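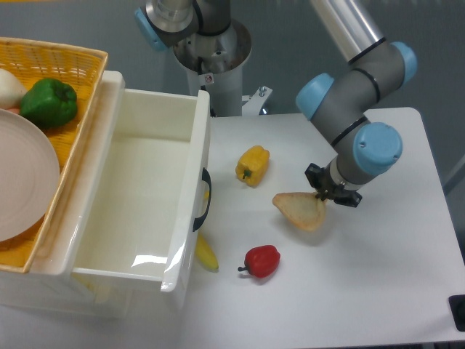
Bread, peppers and banana on the table, drawer open, basket on top of the unit.

Monder Kitchen Items – README

Monder is a set of 491 records of everyday food put out on a white table and put away again. It covers the food and the places it goes, with one folder per layout.

What is in a layout

Food: bread, bell peppers (red, yellow, green), banana, and a white round vegetable logged as "onion".
Tableware: a pink round plate.
Storage: a white drawer unit and a yellow woven basket.

Not every item is used in every layout. Check items.txt in the layout folder before filtering – 18 layouts have no bread at all.

Naming

Peppers are named by colour first, so red_pepper and not pepper_red. Bread is always "bread", whatever the shape of the piece. Anything in the basket is marked in_basket, including things lying under the plate.

Known problems

Version 2 still has a few layouts where the drawer is marked closed when it is open. Corrections made in May are in fixes.txt and have not been merged.

Contact

Khanyisile Jacobs keeps the item list. Please send the layout number with any correction.

Last changed 28 September 2018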